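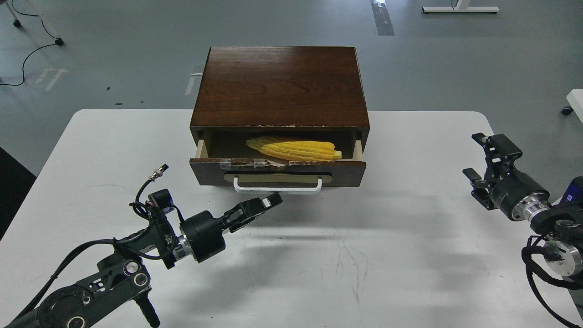

Rin Miyazaki
Furniture repair and small cabinets, Mondance workshop

26/03/2022

Small cabinet, one drawer, dark reddish-brown wood with a lot of streaks in the grain on top. I've been asked a few times what I'd do with a piece like this, so I'll go through it in a few posts.

1/ The finish first. The top has a good shine and the grain runs front to back. I wouldn't sand it. A soft cloth, barely damp, then a dry one. Wax if you want, one thin coat, and leave it overnight before you buff.

2/ The front edge of the case is slightly chipped along the lip above the opening, and the pale wood shows through. On dark pieces a chip like this looks worse than it is. I use a hard wax stick, one shade darker than I think I need. Warm it, press it in, scrape it level with a plastic card.

3/ If the stick looks too flat next to the grain, draw a couple of thin lines over it with a brown touch-up pen. Do it in daylight. I did one under the shop lamp in November and had to redo it the next morning.

4/ Tape. There are strips of clear tape across the upper front edge of the drawer. Don't yank old tape off a finish. Hair dryer on low, pull it back flat over itself, slowly. Any glue left behind comes off with a little mineral spirits on a rag. Test the back of the cabinet first.

5/ Handle is a white U shape, under a light oval panel set into the drawer face. I'd keep both. Tarmo Vaher thinks white on dark brown is too much contrast and would go for brass. We disagree on most handles.

6/ Inside, the drawer is light tan on the sides with a pale floor. Leave it bare. Varnish in a drawer smells for months and things stick to it. If it drags, rub a plain candle along the bottom edges of the sides and work it in and out a few times.

7/ There's a yellow thing like a corn cob lying in the drawer and a bit of beige paper under it. Take everything out before you start, paper too. Wax crumbs get into all of it.

Wenche Holmgren asked about lining the drawer. Plain paper cut to size, no adhesive. The sticky kind is a pain to get out later.

Also asked: felt pads under the case, yes, if it's going on a white table or anything that marks. Four small ones at the corners. Replace them when they start to slide.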